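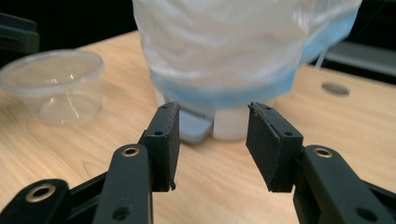

How do you clear the table after dinner without making six trips to the trash? Bring the trash to the table. A small bin with a bag in it, set right where the plates are, and everything that's headed for the garbage goes in before anybody carries a single dish to the sink.

I started doing this in September, when we had people over nearly every weekend, and I'm a little embarrassed by how long I lived the other way. I used to stack everything up in one wobbly tower, walk it to the kitchen, scrape it, find the napkins stuck between the plates, walk back for the cups... you know how it goes. Now I put the little bin down in the middle, work my way around, tie up the bag and I'm done! Well, done with that part.

My friend Yu-na Hyun does it differently. She keeps her bin on a chair next to her because she can't stand a trash container on a surface where people eat, and I do see her point. So mine is a bin that only ever does this one job. It lives in the hall closet (on the shelf with the vases, don't ask) and it gets washed with dish soap after every outing. It never touches the floor.

For the bag, go thin and go a size bigger than you think. You want plenty to fold down over the outside, or the whole thing slides in on itself the first time somebody drops in half a baked potato.
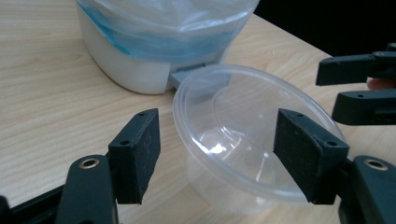 The other thing I'd save is the clear plastic takeout bowls. We get noodles from Inmont up to three times a month, and those bowls pile up fast. I keep five. When the table's being cleared, one of them catches all the stuff that isn't trash but doesn't have a home yet: the good toothpicks, bottle caps the kids want, somebody's earring. Being able to see through the side matters more than I expected, as I've thrown out a perfectly nice pair of corn holders by not looking before I dumped.

When a bowl cracks or gets that cloudy look, out it goes and the next one moves up. Please don't buy a set for this. I know Closto readers love a matching set (I have read your letters!) but a bowl you didn't pay extra for is one you won't fuss over.

Wipe the table last, going with the grain if yours is wood. I use a barely damp cloth and then a dry one, and I check the edges where the crumbs hide. My mother-in-law does the edges first and we have agreed not to discuss it.

Next time I'm tackling the drawer under the microwave. Send me your worst drawers in the meantime, and tell me what's at the very back.

1,214 shares
5 comments

Search Closto
Enter keyword

Recent items
Washing a tablecloth that says not to
Pyo and the great lid sort
What we keep under the sink, and why it leaks
Letters: more on dish racks
A weekend with the Dirnis shelf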